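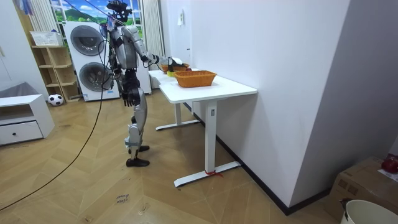 Small Town Living > Gardens and Orchards > What do you do with all the plums?

plumhill_slavica
Hello everybody, it's Slavica Dimitriou from the hill side of Woltitz, some of you know me from the seed swap. It's August and I have the same trouble I have every August, only worse. My two old trees have gone completely mad this year and I've picked 19 buckets so far, with the top branches still to do (my knees won't let me up the long ladder anymore, so those may belong to the birds). I've made jam, I've made the cake my mother used to make, I've left bags on every porch on our street, and people are starting to pull their curtains when I walk by! So what do you all do with yours? I'm open to anything except more jam.

senad_a
Slavica, you need to dry them. My father dried plums every summer of his life and we ate them until Easter. Cut them in half, pits out, cut side up on a rack, and into the oven as low as it'll go with the door cracked open a bit. Overnight and most of the next day. The house smells wonderful and you can fit a whole bucket into a few jars. Come by for a taste if you don't believe me, I still have some from last year.
Senad Atanasov, Nellau

corner_quilt
I love dried plums but I have to disagree with Senad on the oven. I tried it two summers ago and between the electric bill and the heat in the kitchen I could have bought them at the store and gone out for lunch besides. Halve them and freeze them flat on a tray, then tip them into bags once they're hard. It takes no time at all and you can decide in January what they want to be.

senad_a
Frozen plums turn to mush, though. Fine for a cake, I'll give you that, but you can't put one in your coat pocket for a walk.

corner_quilt
Well, I've never in my life wanted a plum in my coat pocket, so maybe that's where we differ :)

Muvov9
Whichever way you go, sort them first. I ruined a big batch once by being lazy about it, and this is how I do it now:

1. Pick in the morning and let them sit in the shade for an hour.
2. Go through them one at a time. Firm ones for drying, soft ones for the pot, split ones for today.
3. Give each kind its own basket and put a label by it, because your family will help and your family will mix them up.

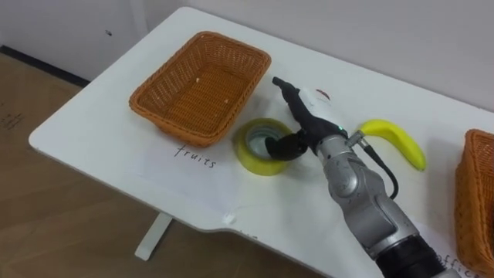 4. Wash only what you're using right away. The rest keep better with the bloom still on them.
5. Check the firm ones again the next day and pull out any that have gone soft.

plumhill_slavica
Oh, this is so helpful, thank you all! Muvov9, I've been washing everything the minute it comes in the door, so that explains the sad bunch at the bottom of my pantry. I have plenty of baskets but I've only ever used them for knitting.

Could I ask about plum butter too? I know I said no more jam, but my neighbor swears it's a different thing altogether. She uses the Nikolaidis recipe from the old church cookbook, which takes 9 pounds of fruit and hardly any sugar.

corner_quilt
It is different! It's darker and thicker and you can eat it with cheese. I do mine in the slow cooker with the lid propped on a wooden spoon so the steam gets out, and I stir whenever I walk past.

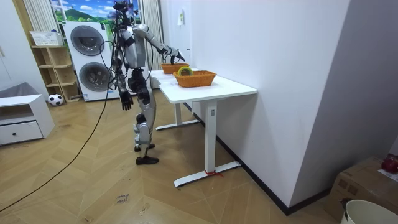 Then I put it through the food mill while it's still warm and give it another hour or so, until a spoonful sits up on a cold plate and doesn't weep around the edges. A stick of cinnamon is nice but take it out before milling, ask me how I know.

senad_a
No cinnamon. I'm sorry, but no. Plums, a little sugar, and patience.

Muvov9
I put in a little orange peel. Senad, please don't write to me about it.

plumhill_slavica
You two! I'll try a plain pot first and then a small one with the peel. Senad, I'd love to come and taste the dried ones, would Thursday suit you? I'll bring a bucket. I'm afraid you can't say no to the bucket.

senad_a
Thursday after 3 is good. One bucket, Slavica. One.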